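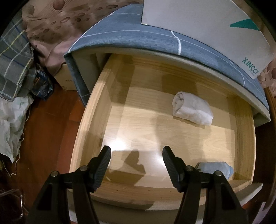 Abb. 1: Handgeführter Greifer über der offenen Schublade, Finger gespreizt, darunter die beiden Stoffrollen

Vergleich zweier Kameraobjektive am handgeführten Greifer
Projektbericht, Tuncay Ateş
26. Juli 2018

1. Aufgabe

Im Projekt sollte geklärt werden, welches Objektiv sich für den Handgreifer Orkitz besser eignet, wenn in engen Möbeln gearbeitet wird. Verglichen wurden das bisher eingesetzte Normalobjektiv und ein Weitwinkelobjektiv von Rireo. Als Testaufgabe diente das Aufnehmen gerollter Tücher aus einer Schublade.

2. Aufbau

Die Kamera sitzt fest am Greifer und blickt zwischen den Fingern hindurch nach vorn. Der Greifer hat zwei Arme aus schwarzen Gelenkstäben mit geriffelten Fingerkuppen. Die Bilder werden über die Steuerung Dorkeo aufgezeichnet und später am Rechner ausgewertet. Gearbeitet wurde bewusst in einer normalen Wohnung und nicht am Labortisch, dort gibt es wechselndes Licht und wenig Platz neben dem Schrank.

In der Schublade liegen eine weiße Rolle weiter hinten und eine kleinere hellblaue in der vorderen rechten Ecke. Die hellblaue ist der schwierigere Fall. Der Greifer muss nah an die Seitenwand, und schon bei offener Stellung verdeckt der rechte Arm den unteren Teil des Tuchs.

3. Durchführung

Mit jedem Objektiv wurden Durchgänge mit gleicher Startposition gefahren, insgesamt 73. Die Finger waren zu Beginn ganz geöffnet. Nach dem Aussortieren unvollständiger Aufnahmen blieben von 4000 Einzelbildern noch 3672 übrig. Auf 2652 davon waren beide Fingerkuppen und das Zieltuch gleichzeitig zu erkennen.

4. Beobachtungen

Das Weitwinkelobjektiv zeigt neben der Schublade auch den Schrank und den Boden daneben. Dafür werden gerade Kanten stark nach außen gebogen, und die äußersten Ecken bleiben schwarz. Für die Lageschätzung muss das Bild vorher entzerrt werden. Das Normalobjektiv braucht diesen Schritt nicht, verliert aber beim Annähern die Ränder der Schublade.

Störend waren Reflexe auf dem hellen Schubladenboden. In Abb. 1 liegen zwei davon direkt neben den Fingerkuppen – die Kantenerkennung hat solche Stellen mehrfach als Teil des Fingers gewertet. Auch der Schatten zwischen den Armen machte Probleme. Eine kürzere Belichtung half gegen die Reflexe, im Schatten unter der Schrankkante fehlte dann aber Zeichnung.

5. Ergebnis

Für die Schublade wird das Weitwinkelobjektiv empfohlen, mit Entzerrung vor der Auswertung. Die Fingerkuppen sollten für weitere Versuche matt beklebt werden. Offen ist der Vergleich mit dem Greifer Nutsugah, dessen Arme schmaler sind und die vordere Ecke weniger verdecken dürften. Die Halterung dafür ist gezeichnet, aber noch nicht gedruckt.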